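4. Installing the Door and Window Contacts

This section covers the wireless contacts supplied with the Bevero home alarm kit. Read section 3 (Control Panel) before you start. The panel must be mounted, powered and showing a steady green light.

4.1 Choosing locations

Fit a contact to every ground-floor door that opens to the outside, including the door between an attached garage and the house. Windows that can be reached from a deck, a porch roof or a fence should also have one. Fixed windows do not need a contact. Use a glass sensor instead (section 6).

Each contact has two parts: the sensor, which holds the battery, and the magnet. The sensor goes on the frame and the magnet goes on the moving door or sash. On double doors, put the magnet on the door that is opened most and the sensor on the other one, then bolt the second door top and bottom.

NOTE: Steel doors and steel frames weaken the magnet. Use the spacer blocks from bag C under both parts.

4.2 Pairing a contact

Pair all contacts at a table near the panel before mounting any of them.

1. On the panel, press Menu, then Devices, then Add. Enter the installer code.
2. Pull the plastic battery tab out of the sensor. The light on the sensor blinks red.
3. Hold the magnet against the marked side of the sensor, then move it away. The panel beeps once and shows a zone number.
4. Type a name for the zone, such as BACK DOOR, and press Save.
5. Write the zone number on the label inside the sensor cover.
6. Repeat for each contact. The panel accepts up to 14 contacts. For larger homes, add the Pilesska expander.

If the panel does not beep, wait until the red light stops, replace the battery tab, and start again from step 1.

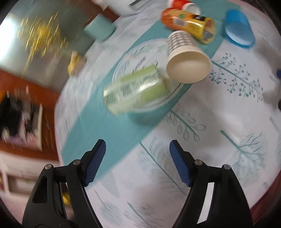

4.3 Mounting

1. Wipe the frame and the door with the alcohol pad and let both surfaces dry.
2. Close the door. Hold the sensor on the frame at the top corner, on the side away from the hinges.
3. Hold the magnet on the door next to the arrow on the sensor. The gap must be no more than half an inch when the door is shut.
4. Mark both positions in pencil.
5. Peel the backing from the tape and press each part in place for a full minute.
6. Wait 3 hours before opening the door. On painted wood, or on any door that gets direct sun, use the screws as well.

CAUTION: Do not drill into vinyl window frames. Drilling can break the seal and may void the window warranty. Use tape only.

CAUTION: Do not mount a contact where it can be reached through a mail slot or pet door.

4.4 Testing

1. On the panel, press Menu, then Test. The siren is turned off while the panel is in test mode.
2. Open and close each door and window in turn. The panel shows the zone name and beeps for each one.
3. Check the signal reading beside each zone name. The scale runs from 0 to 100. A reading under 40 is too weak for daily use. Move the contact, or fit a repeater between it and the panel.
4. Press Exit. The panel returns to normal after a short delay.

Test all zones once a month, and again after any work on a door, a lock or the panel itself.

NOTE: Zone faults are shown as a number. Fault 107 means that the sensor cover is loose or missing — press the cover down until it clicks, then clear the fault from the Devices menu.

4.5 Contacts and existing locks

A contact reports that a door has been opened. It does not hold the door shut and does not replace a deadbolt. Lock every door before arming the system. If the house has Sharifi smart locks, the panel can show whether each bolt is thrown; see section 9 for the wiring and the menu settings.

Sliding doors need extra care. The panel reads the door as closed even when the latch has not caught. Lay a cut length of broomstick or a metal bar in the lower track at night and when the house is empty.

4.6 Replacing a battery

Replace the battery when the panel shows LOW next to a zone. Put the panel in test mode first, or opening the cover will set off the tamper alarm. Use a CR2032 cell with the plus side up.

Text revised Thursday, July 16, 2020, by Nighat Bangash. Replaces the April printing.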